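Handling Artificial Flowers: Tips Picked Up at the Lornum Open Day
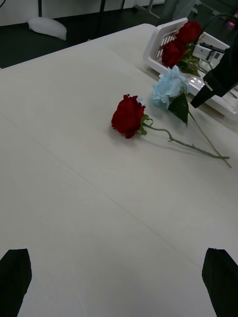 Artificial flowers on the sorting table, two of the roses already in the basket.

The Lornum workshop opened its doors on 10th June, and one of the demonstrations had robot arms working with artificial flowers. Most of the advice given at the table works just as well for hands at home.

Lay stems flat before you sort them. Flowers pulled straight out of a bunch snag on each other, and petals come off at the base.

Pick up by the stem, a little below the bloom. Fabric petals crease when pinched and are hard to get smooth again.

Work on a plain white surface. Dark leaves and fallen bits show up right away.

Use a basket with slotted sides for storage. Dust falls through and air gets in. Put the blooms at one end and do not stack more than 6 to a small basket.

Dust with a soft makeup brush or a hair dryer on the cool setting. For sticky dirt, use a damp cloth and a drop of dish soap, then dry for 10 minutes before putting anything away. Test one petal first, as red dye can run.

Straighten bent stems slowly, starting from the cut end. If the wire pokes out, wrap it with floral tape.

Keep blue and other pale flowers away from sunny windows. They fade first.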